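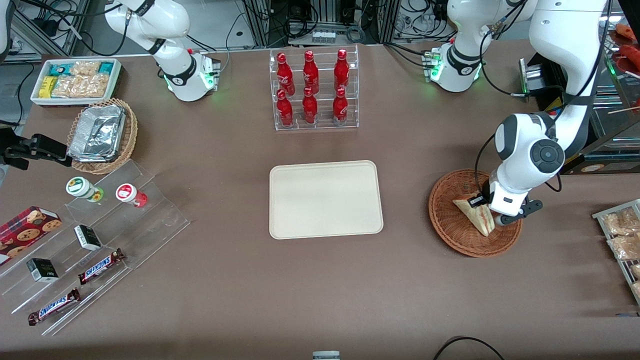 The counter, mid-morning. A sandwich at the round basket, foil containers in the other one.

About Fuvo

Fuvo is a small shop with a counter that is smaller still. We sell sandwiches, hot lunches in foil, crackers, and whatever Sachiko Tsuji has decided this month that people ought to be eating. We are on the ground floor of the Vukotden building, left of the stairs, behind the door that looks like it needs a push and needs a pull.

We opened in February, the month every sensible person told us to avoid. The first day's takings would have bought one of our own lunches and most of a drink. Things have picked up.

How it started

The Vukotden building used to have a vending machine. It sold two kinds of chocolate bar and kept the money for the third. Sachiko worked upstairs at the time, in the accounts office of a firm called Fusalar, and ate out of that machine for longer than she likes to discuss. When it was finally hauled away, the landlord had a bare alcove and an electrical outlet, and Sachiko had some savings and a strong opinion about egg salad.

The alcove is 93 square feet. The lease says 931, a typing error that we pointed out right away and that the landlord has promised to fix at every renewal so far. We would like it known that we do not pay for 931.

The counter

Everything happens on one brown table. We looked into proper shop fittings and got a quote from Baldursdóttir, who build lovely things for people with lovely budgets. They wanted $2000 for a shelf unit with a light in it. We bought baskets.

The round wicker one is for sandwiches, cut in triangles and wrapped in clear plastic so you can see what you're getting. Please look before you pick. We have watched customers squeeze four of them in a row like avocados, and the bread remembers.

The other wicker basket is for lunches in foil containers, stacked. Take from the top. We know the one at the bottom looks better. It was made by the same person at the same time, and getting it out has ended badly before.

Crackers and other packets live in the white tray, packed in tight – a habit of Sachiko's from years of filing. If you pull one bag out and two come with it, you are under no obligation to buy all three, though we do appreciate the gesture.

Then there is the clear stand with the steps. It is acrylic, it shows every fingerprint, and it was the one thing in the shop we argued over. One side held that small items vanish on a flat table and need some height. The other side held that it looked like a podium. Small tubs and little boxes go on it now and they do sell better, so the podium side has gone quiet. It sits at an angle because straight on, it blocked the baskets. We have stopped straightening it and would ask you to do the same.

What we make and what we don't

Sandwiches and foil lunches are made by us, in a rented kitchen two streets away, starting at 5:30 in the morning. On a normal weekday we make roughly 500 sandwiches a week's worth of bread allows, split over five mornings, and when they're gone we put the basket on its side so you can tell from the stairs.

The packaged snacks are made by other people, who are better at it. We tried our own crackers once. They are not mentioned in the shop.

We don't do coffee. There is one outlet, and the fridge has it.

Things people ask

Can I order for a meeting? Yes, by 3 p.m. the day before. Tell us how many people, and then tell us how many of them will really eat.

Do you do vegetarian? Every day, and it usually goes first, mostly to people who aren't.

Do you take requests? There is a notebook by the register. It has 600 entries, a good share of them in the same handwriting, asking for tuna with corn. We have read them all. Tuna with corn starts next month.

Are you hiring? Now and then, for mornings. You need to be cheerful at 5:30, or at least quiet.

Find us

Ground floor, Vukotden building, left of the stairs. Open 8 a.m. to 4 p.m. on weekdays, closed on public holidays and on the afternoon of the building's fire drill, which we always hear about last. Cards and cash both fine. Pull the door.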